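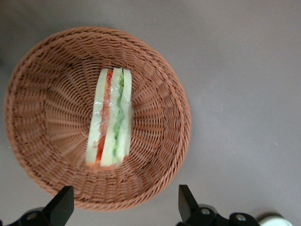 A wrapped sandwich in a round woven basket.

Packed lunches and the four-hour rule

Ourania Giannakopoulos has spent most of her working life measuring the temperature of other people's lunches. She trained as a food microbiologist, ran the shelf-life laboratory at Ruiz-Ortega until June, and now advises small caterers from an office in Ulden. Her current work concerns chilled food that leaves the kitchen in good order and then sits on a side table through a long meeting.

"The kitchen is rarely the weak point," she says. "Kitchens have probes, log sheets and a fridge with an alarm. The meeting room has a tablecloth."

In England, food that needs chilling must normally be held at 8°C or below. A caterer may display it above that temperature for a single period of up to four hours, after which it should be thrown away or, if it has not been used, chilled again and kept cold until it is. Giannakopoulos finds that most of her clients can quote the four hours and few can say when they started.

"They count from when the guests arrive. The period starts when the food goes out of temperature control, and if the van has no refrigeration that may be the loading bay. I have seen an hour and a half used up before a tray reached the table."

Her firm recently followed 100 deliveries from Gidier, a sandwich supplier serving offices and training centres. Each delivery carried 3 loggers: one in the van, one among the wrapped items and one inside a filling. The last of these gave the most useful readings.

"Air temperature moves quickly and frightens people," she says. "A filling moves slowly. Egg mayonnaise in the middle of a stack lags well behind the room, and the same item set out singly catches up much sooner. If you want to hold the temperature, keep them stacked and bring them out in batches."

Wrapping does less than customers suppose. Film limits drying at the cut face and keeps hands off the bread, she says, but it has little insulating value and will not slow warming to any useful degree. It can also trap condensation when cold food is carried into a humid room, and the crumb softens where the moisture settles.

On bread she is more particular. Staling is a change in the starch and proceeds faster at fridge temperature than at room temperature, so a sandwich kept properly cold is always losing some texture. Gidier tested a softer loaf from Sturis, a bakery that turns out 2,000 loaves a night, and gained most of a day before the panel marked it down.

"That is a quality result and I would not let anyone call it a safety result," she says. "The two get mixed up on labels constantly. A dry sandwich may be perfectly safe. A pleasant one may not be."

Her recommendations to caterers fit on one sheet. Write the time out of chill on the box. Put out half the order and leave the rest in the cool box. Give the host a collection time and keep to it. A basic probe thermometer is enough for checks, provided it is tested in iced water and in boiling water and the readings are written down.

She is less patient with leftovers. At one venue, around 600 items a month were going back into the staff fridge with no record of how long they had been out.

"The manager asked me which of them were all right to eat," she says. "I asked him for the times. He had none, so I could not answer, and they went in the bin."

The Gidier figures are being written up for the firm's own staff handbook. The next set of deliveries will be logged in warmer weather, with the same van and the same fillings.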